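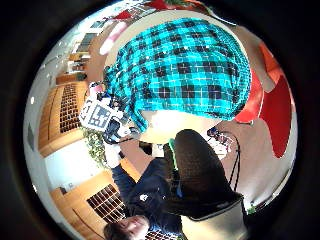

Gurnus G2 hand-held gripper: three weeks of folding

We bought a pair of Gurnus G2 hand-held grippers in August to replace our old Derberg set. The price was $600 for the pair with cables and two spare fingertips. The Derberg pair cost us $295 two years ago, so the question for our shop was whether the newer ones were worth twice the money.

Our work is mostly clothing. Shirts, towels, pillowcases, now and then a jacket. We collect demonstrations by hand and use them to train a fixed arm, and we care about three or four things: grip on thin cloth, how tired the operator gets, whether the wide-angle camera can see what the fingers are doing, and whether the markers stay readable.

Grip

The fingertips are softer than the Derberg ones and they close flatter. On a single layer of cotton they pick up cleanly if you come in at a low angle. Straight down, they tend to pinch two layers. Plaid shirts are good for testing because you can see at once when a fold has gone crooked. On fleece and heavy denim there was no difference between the two brands.

The tips wear. Ours were getting shiny after 8 days of use and we swapped them. Spares should be sold separately and at the moment they aren't.

Weight and handling

The G2 is lighter in the nose and heavier in the handle. Settimio Gatti did most of the folding for this test and preferred it for long sessions. I have smaller hands and found the trigger a reach. There is no adjustment for this. The Derberg has a sliding trigger, and I missed it.

Camera

The lens is a fisheye and it takes in nearly everything, including the operator, the chairs and a good part of the room. For cloth work I like that. When you are folding on a small table you want to see where the hem is hanging, and with the Derberg camera the far side of a shirt was often out of view. The price of it is heavy bending toward the rim. Checks and stripes get squeezed there, and you need the calibration file that comes with it.

Glare is the weak point. On a pale tabletop under ceiling lights the exposure leaves a white patch where the surface should be. Turning the brightness down helped a little. A matte cover on the table helped more. Gondal makes a clip-on filter, which I haven't tried.

Markers and cables

The square markers are printed on stiff panels and did not curl. Tracking dropped out when a panel turned nearly edge-on, same as every other kit we have used. The cables are thin and a bit too long. We tied ours up after one caught on a chair.

Setup

Pairing both grippers with the Brisonero recorder took 8 minutes the first time. The manual skips the step where you set left and right, so do that before you plug in the second one.

Verdict

For folding and other cloth work I would buy the G2 again, mainly for the view. If you handle boxes or bottles, the older Derberg does that just as well and you can keep the difference. Small-handed operators should try the trigger before ordering.

Related reviews
Derberg hand-held gripper, two years on
Brisonero recorder: long-term notes
Soft fingertips for thin fabric compared
Which table cover for camera work?
Cable ties, sleeves and clips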